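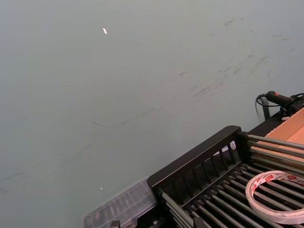 Chapter 7
Fixed Obstacles and the Planning Scene

By Brigitta Imhof and Kwadwo Boateng

A motion planner knows only what it has been given. If a rack stands on the table and the planner has no model of it, the planner will happily send the arm through the rack. Chapter 6 dealt with the arm's own shape and how to stop it striking itself. We now turn to the things standing near it.

We call the full set of these models the planning scene. It holds the table, any fixed furniture, and any loose items that have been placed on top. Each entry has a shape, a pose and a name. The planner tests every candidate position of the arm against every entry, so the choice of shapes has a direct effect on how long planning takes.

The worked problems use the Clundix planner, version 24, but the methods carry over to others. You will need the scene files for the Nikach bench, which Mounir Ezzat prepared for this edition.

7.1 What the wrist camera gives you

A camera at the wrist moves with the arm. Every point it measures must therefore be carried through the joint angles before it can be placed in the scene. A small error in one joint becomes a larger error at the table.

Surfaces also differ in how well they measure. A matt tabletop is easy. Thin metal rods with dark gaps between them are harder, as some rays strike a rod and others pass through. Clear plastic is harder still, and a depth sensor may report the surface behind a box in place of the box itself. In the bench recording used for Problem 7.4, the raw cloud held 3,375 points after thinning. Removing the table plane took out 2,477 of them.

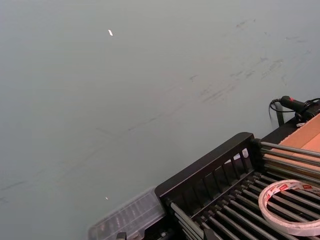 Page last changed: 5th December

The slotted end panel and the rods of the rack can be modelled in two ways. The first is to enter each rod as its own cylinder. The second is to wrap the rods and the panel in a few plain boxes. The boxes cost very little to test, but they also close off space that the gripper could use. A roll of tape lying on the rods can be picked up only if the box beneath it stops at the height of the rods.

Cables need a separate decision. A thin looped cable has no fixed shape, and we advise drawing a generous keep-out volume over the whole region it can reach.

7.2 Terms used in this chapter

Collision object: any shape in the scene that the arm must not touch.
Padding: extra distance added on all sides of a shape.
Allowed contact: a named pair of objects that may touch, such as the fingers and the item being gripped.
Stale object: an entry left in the scene after the real item has been moved.

7.3 Before you begin

Load the scene file and check that 164 objects are listed. Set the padding to zero for the first run. Readers using the Drornell viewer should turn on the wire outline, as the solid view hides gaps between neighbouring shapes. Section 7.4 starts with the table plane.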